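How to Wrap Breakables in Bubble Wrap (and Save Every Sheet for Next Time)

40 shares
7 comments

I love bubble wrap. I know, everybody loves bubble wrap, but I mean I love *using* it, and after packing up my aunt's kitchen in February I have opinions! My friend Jennylyn Manalastas asked me to write them down before her own move, so this one's for her.

Start with a clear stretch of table, more than you think you need. A big flat surface beats the floor every time (your knees will thank you). Brush off any grit first so it doesn't get rolled up against a nice glaze.

Next, flatten the sheet. Wrap that has been used before comes out of the bag all crumpled, and if you roll a mug in it like that you get thick lumps on one side and bare spots on the other. Put one hand down on the near corner, hold it there, and smooth away from yourself with the other. Press gently, palms flat, and leave those bubbles alone!
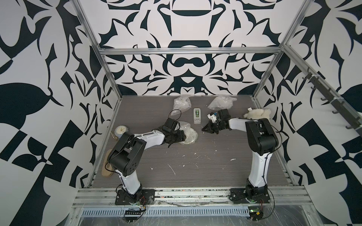

Once the sheet lies flat, turn it so the bubbles face up. Small bubbles go against the item, which hugs the curves much better than the smooth side does. Set your mug or glass in one corner, roll it once, tuck a bit of wrap down inside, then fold in the sides and keep rolling to the end. Handles get their own little strip first. Please don't skip the handle strip, I lost a gorgeous teapot that way.

Tape goes on wrap only, one short piece, with the last half inch folded under on itself so you can peel it off later. I go through a 500-foot roll of tape way slower now that I do this.

For plates, wrap each one singly and stand them on edge in the box, with 3 inches of crumpled paper underneath. Give the box a tiny shake. If anything clinks, add more paper and try again.

Unpacking is the fun part. Peel the tabs, flatten each sheet again, stack them largest on the bottom and roll the whole pile up loosely. Mine lives on top of the hall closet, and it's on its third move!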